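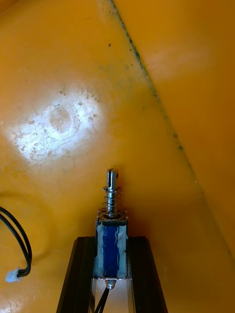
GRANTEE REPORTS

Funding > Work and Skills > Grantee reports > Lovorberg evening courses

Lovorberg Evening Courses: progress report to the Mevum fund, spring term

Short version first, as asked. Course is running. Enrollment is over target, attendance is under it. Money is fine except for bus passes. One decision needed from you before the end of May (see Requests).

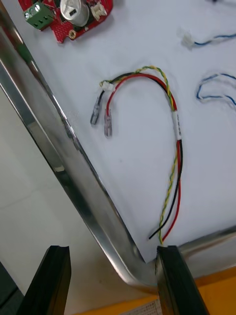

Katalin Kocsis
Course coordinator, Lovorberg

Enrollment and attendance

Grant covers two evening groups, basic electrical repair and bookkeeping for the self-employed. Both filled in January. Repair group closed its waiting list in the second week. Bookkeeping took longer, then a notice went up at the Schwerdtfeger plant and we got seven sign-ups off the one shift.

Attendance is the weak spot. It held up well through February and then dropped when the plant changed its rotas. People on lates can't make a 6 pm start. We moved bookkeeping to 7 pm as a trial and most of the missing faces came back. Repair can't move, the building locks at 9 and they need the full three hours.

Five people have left for good. Two found work (good), one moved away, two we haven't been able to reach. Jonatan Fagerlund is still trying the last two by phone and will write to them if that goes nowhere.

Teaching

Jonatan has rewritten the first half of the repair syllabus. Old version had too much theory up front and people were drifting off by week three. New one starts with reading a wiring diagram, then crimping and continuity testing, then fault finding. Theory gets folded in where it's needed. Learners like it better, going by the mid-term forms. Several asked for more time on motors. We don't have it this term.

Bookkeeping is going along as planed. The Flumier software licenses arrived late, so the first weeks were done on paper. The tutor thinks that helped and wants to keep it that way next year, with software from week four on.

Language support: we underestimated this. More learners than expected need help with written English, mostly in the repair group, and the handouts were too wordy. Shorter ones are done for units 1 to 4. The rest to follow over the summer.
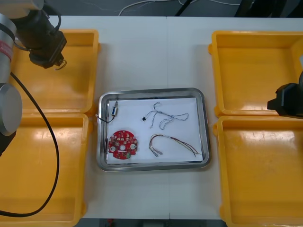
Spending

Tutor pay on budget. Room hire slightly under, as the landlord let us off the January bill while the heating was out. Consumables on budget.

Travel is the problem. We put $400 in for bus passes and it was gone by early March. Have covered the gap out of our own reserve for now. Childcare line is hardly touched. The sitter we had lined up pulled out and the replacement has only just had her background check cleared, so that line should start moving next month but it won't all get spent.

Requests

We'd like to move $1,000 from childcare to travel. No change to the total. Need a yes or no by the end of May so passes can be bought for the last stretch of term. If the fund would sooner see a smaller amount moved, let us know what and we'll

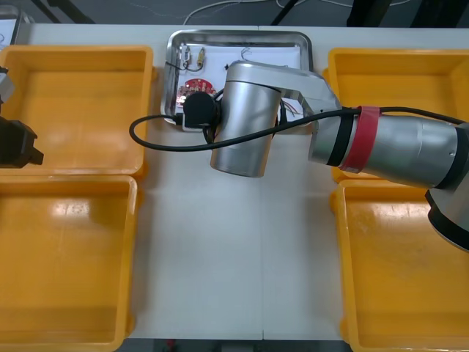 work out who gets priority. It would probably be the learners coming in from the far side of the river, where the connection is worst and the single fare went up again in March.

Also, could the final report be due in September instead of August? Exam results for bookkeeping don't come back until the end of the summer, and the numbers would be half empty without them.

Next steps

Second half of repair syllabus to be finished, Jonatan. Exit interviews in June, me plus one tutor. Job fair with Schwerdtfeger still being talked about, they want a date in the fall and we wanted June. Will send a line when it's settled.

Receipts for the quarter are going seperately by post.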